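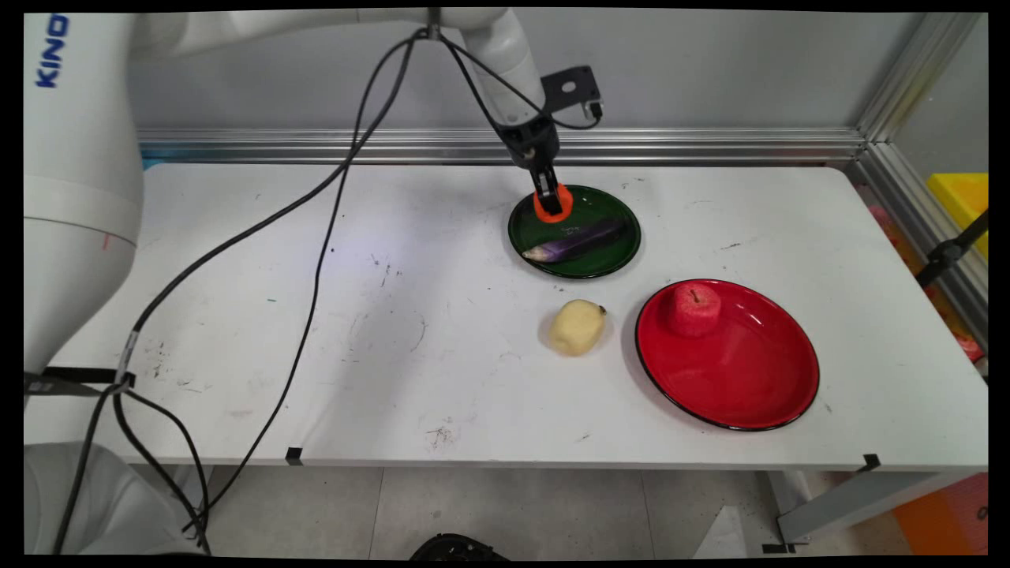

Dark green plate on the long white table, Fellovville

Tableware Checker and Packer (part time)

Kurkico, Fellovville
Posted Saturday, August 8, 2026

Kurkico rents plates, bowls, glasses, flatware and serving pieces for weddings, company dinners, school events and funerals. We are hiring two part-time checkers and packers for the back room at our Fellovville site. Both positions are open now and will stay open until filled.

Pay: $16 an hour, paid every second Friday
Hours: 16 a week, in four-hour shifts
Reports to: back room lead
Location: Yüksel Building, ground floor, rear entrance

About the job

Every piece that goes out on a rental comes back through the back room. Checkers look over each one after it has been through the dishwasher, decide whether it can go out again, and put it on the right shelf. Packers pull pieces from the shelves for the next order and get them into crates. You will be trained to do both and will usually switch halfway through a shift.

A small order might be plates and forks for a family lunch. Our largest orders run to 1,000 place settings, and those are packed over several days. We stock plates in white, cream, gray and dark green. The green is popular in the fall and around the holidays, and it needs a careful eye, as knife marks and dried water spots are easier to miss on a dark plate until it is tilted toward the light.

What you will do

Unload racks from the dishwasher and bring them to the table.
Check the rim, face and foot of each plate for chips, cracks and leftover food.
Run a fingertip around the rim of glasses and bowls (gloves are provided, and the thin ones still let you feel a chip).
Set aside anything that needs another wash.
Put damaged pieces in the gray tub and write them on the damage sheet.
Stack plates by size and color with a felt round between each one.
Pull orders from the packing list and initial each line when it is in the crate.
Label crates on the short side, so the label can be read when they are stacked.
Wipe down the table at the end of each shift and sweep the floor under it.
Help load the van on Thursdays and Fridays.

You will not be asked to drive, serve food or work at customer events. We have a separate crew for that.

What counts as damage

New hires often ask about this before they start. A chip of any size on a rim takes a plate out of service. A hairline crack does too, even when the plate feels sound. Light gray marks from knives can usually be rubbed out with the cleaning paste, and you will be shown how. If the marks do not come out after two tries, the plate goes to the seconds shelf and is sold in our June sale. Slight differences in shade between plates of the same color are fine, but we try to keep close matches together for the same order.

Nobody is charged for a piece they drop. Please write it on the damage sheet and get the broom.

The Ostum sheet

We track stock with a paper form called the Ostum sheet, named after the shelving system it was first made for. It has one row per item and one column per day. You do not need to know it before you start, but you should be comfortable writing small, clear numbers and adding them up. At our last full stock check the dinner plate row stood at 1,515. Stock checks are done twice a year and everyone in the back room takes part. Those hours are paid at the normal rate.

The room

The back room is on one level with no steps between the dishwasher, the tables and the shelves. Most checking is done standing at a long white work table. It gets heavy use, so expect scuffs and a few stains that no longer wipe off. Stools are available if you would like to sit while checking. Packing is done on your feet.

It is warm near the dishwasher in summer. The rear door can be propped open, except when a delivery is being unloaded. A radio is on most of the day at low volume. There is a break room across the hall with a refrigerator, a microwave and lockers.

What we are looking for

You should be able to lift a 40-pound crate from floor to table height and do it several times in a shift. We have carts for moving crates across the room, but they still have to be lifted on and off.

You should have good close-up vision, with or without glasses, and be able to stay with a repetitive task for an hour or more. You should be able to read a packing list in English.

Closed shoes with a non-slip sole are required. We provide an apron and gloves. Rings and bracelets have to come off before you handle glassware.

Experience in a restaurant kitchen, a warehouse or a store stockroom is helpful but not required. We have hired people straight from school and people returning to work after many years.

Applicants must be at least 18 and legally allowed to work in the United States.

Shifts

The two positions have different schedules. Please tell us which one you want, or say that either is fine.

Position A: Monday, Tuesday, Thursday and Friday, 8 a.m. to noon
Position B: Monday, Wednesday, Thursday and Friday, 1 p.m. to 5 p.m.

Mondays are the busiest day for returns. Extra hours are offered in the weeks before the winter holidays and are optional. We do not schedule the back room on Sundays.

Training and trial period

The first two shifts are paid training alongside one of our regular packers. After that there is a trial period of 13 weeks. We meet with you once in the middle and once at the end to talk over how it is going. Paid sick time builds up from your first day. Paid vacation starts after the trial period.

Employees may rent tableware for their own family events at no charge twice a year, as long as it is not already booked. You wash it, or you bring it back scraped and we wash it.

How to apply

Stop by the front counter at Kurkico and ask for an application, or leave a resume in the mail slot beside the rear entrance. Please include a phone number, the position you want (A, B or either), the date you could start, and the name of one person who has worked with you. A cover letter is not needed.

We call applicants in the order applications come in. The interview takes half an hour and includes a short practical task: you will check a stack of mixed plates and sort them into shelf, rewash and damaged. Wear shoes you can stand in.

If you need an adjustment for the interview or for the job itself, tell us when we call or write it on the application. Parking behind the Yüksel Building is free for staff and applicants. Use the spaces along the fence and leave the loading bay clear.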